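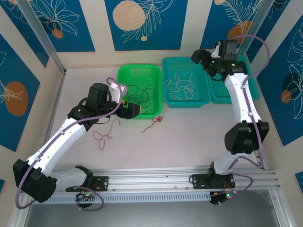
Cell 2, both arms mounted, three baskets along the back edge, two red strings on the table.

**Pre-run inspection, string sorting trials (Cellero project)**
December 2020

Fill in before each block of trials. The method compares one-arm and two-arm pickup of tangled cable and string, so both arms have to pass even when only one is scheduled.

- [x] **Mounting plates tight on rail.** Checked with the long hex key. Right plate took a slight turn.
- [x] **Board lights.** Green LED on both boards under the rail.
- [x] **Purple cable, left arm.** Clips seated on the white links.
- [ ] **Purple cable, right arm.** Arches high over the wrist. Add a clip before any run above 66 percent speed.
- [x] **Gripper fingers.** No cracks. Pads last changed in May.
- [x] **Baskets.** Black cables in green, beige strings in middle teal. Positions match the Uvari layout sheet.
- [x] **Emergency stop.** Tested from both sides of the cell.
- [ ] **Log disk space.** Enough for 154 trials, and the block calls for 341. Clear the old Farau files first.

**Comments**

Trials 1 to 6 are warm-up and stay out of the results. If a string hooks on the basket mesh, stop both arms and free it by hand. Do not pull it out with the gripper. Mark the trial "snag" and keep it in the count. The Myung planner drops these by default, so turn that filter off.

Status: hold until the two open items are closed. One-arm trials on the left side may go ahead at low speed once the disk is cleared.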